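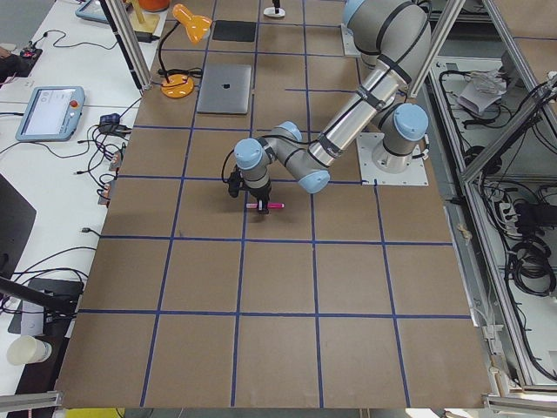 Skernwood to Acquire Minority Interest in Plavia: An Interview with Ladan Dehghan

September 17, 2025

Skernwood has agreed to purchase an 8 percent interest in Plavia, the specialty packaging producer headquartered in Flodville, and holds an option to raise its interest at a later date. The agreement was signed following a review by both boards. Ladan Dehghan, Chief Financial Officer of Skernwood, met with the investor relations office to discuss the terms of the purchase, the company's approach to minority holdings and the conditions that apply before closing.

Terms of the purchase

Ms. Dehghan began with the structure of the agreement. The shares will be newly issued by Plavia, and the proceeds will go to the business itself. No existing shareholder is selling as part of the agreement.

"We were asked early in the talks whether we would prefer to buy from one of the founding holders," she said. "We declined. Our interest was in seeing the money reach the company's balance sheet, where it can be used for new capacity and to retire some short-term debt."

Payment will be made entirely in cash from Skernwood's existing resources. Ms. Dehghan confirmed that the company does not plan to issue new shares or draw on its credit line. The dividend policy adopted at the last annual meeting remains in force.

Under a separate option agreement, Skernwood may increase its holding to as much as one quarter of Plavia's issued shares. The option can be exercised only after Plavia has published two full sets of audited annual accounts following closing. The price will be set by an independent valuer chosen jointly by the two companies.

"A fixed price would have been simpler to write down, and our own advisers leaned that way at first," Ms. Dehghan said. "Plavia's directors felt that it would shortchange their shareholders if the business grew as they expect. I thought that was a fair point and we moved on it."

Why a minority interest

Asked why Skernwood had not sought control, Ms. Dehghan referred to the company's experience with Asadi, the label and coatings business it first invested in as a minority holder and later bought outright.

"With Asadi we had several years to learn how the business ran before we took full responsibility for it," she said. "We knew which customers paid late. We knew which of the older contracts were worth keeping. When the time came to buy the rest, there were very few surprises in the accounts, and the people there already knew us."

She added that the Asadi purchase should not be read as a pattern that Plavia is bound to follow. Skernwood has made no commitment to exercise the option and the Plavia board has made no commitment to recommend any future offer. Either outcome, she said, would be acceptable to Skernwood, provided that the original investment earns a reasonable return.

Plavia supplies molded fiber trays and inserts to makers of household goods and medical supplies. It serves 85 business customers, and its largest buyer accounts for less than one tenth of sales. Ms. Dehghan described that spread as one of the principal reasons the investment committee looked favorably on the proposal.

"We have looked at packaging firms before where a single customer could sink the year," she said. "I am not comfortable with that, and the committee is not comfortable with it either."

Use of proceeds

Plavia has informed its shareholders that the larger part of the new capital will go toward a second production building on land it already owns in Flodville. The company expects the project to create up to 50 permanent positions once the building is in full operation. Hiring will take place in stages and will be managed by Plavia alone.

The remainder will be applied to a bank loan that falls due next year. Ms. Dehghan noted that the interest on this loan had risen sharply when it was last renewed and that repaying it would have a direct effect on earnings.

Questions have been raised by some shareholders about the cost of construction, given recent increases in the price of steel and concrete. Ms. Dehghan said that Plavia obtained fixed quotations in August for the foundation and the frame of the building. Electrical work and interior fitting have not yet been put out to bid.

"There is some exposure there, and we said so in our notice," she said. "Plavia has set aside a reserve for it. We reviewed the reserve and asked for it to be made larger, which they agreed to do. If it is not needed, it stays in the business."

Governance

On closing, Skernwood will have the right to nominate one director to the Plavia board. The nominee will serve on the audit committee but will not take part in decisions on pricing or supply where Asadi is a party. Asadi currently sells a small volume of coating materials to Plavia, and those sales will continue on their present terms until the contract ends.

"I would expect any shareholder of Plavia to ask about that contract," Ms. Dehghan said. "Our director will leave the room when it is discussed. That is written into the agreement, and the minutes will record it."

The name of the nominee has not been announced. Ms. Dehghan said that the board had drawn up a short list and that she was not on it.

Conditions and timetable

The purchase requires the approval of Plavia's shareholders at a special meeting, as well as the consent of the bank that holds its term loan. Approval by Skernwood's shareholders is not required, as the value of the purchase falls below the limit set in its bylaws. Plavia has just over 3000 registered shareholders, and notice of the meeting will be mailed to each of them together with the report of the independent adviser.

Should the conditions not be met within six months of signing, either company may withdraw without penalty. Each side will bear its own legal and advisory costs.

Ms. Dehghan said she did not expect the purchase to have a material effect on Skernwood's results for the current financial year. The holding will be carried at fair value and reported under long-term investments.

"Shareholders will see it as one line in the accounts for now," she said. "We will report on it at the half year and again at the full year, in the same way we do for our other holdings."

Shareholders with questions about the agreement may write to the investor relations office at Skernwood's registered address. Copies of the option agreement will be available for inspection there during business hours until the closing date.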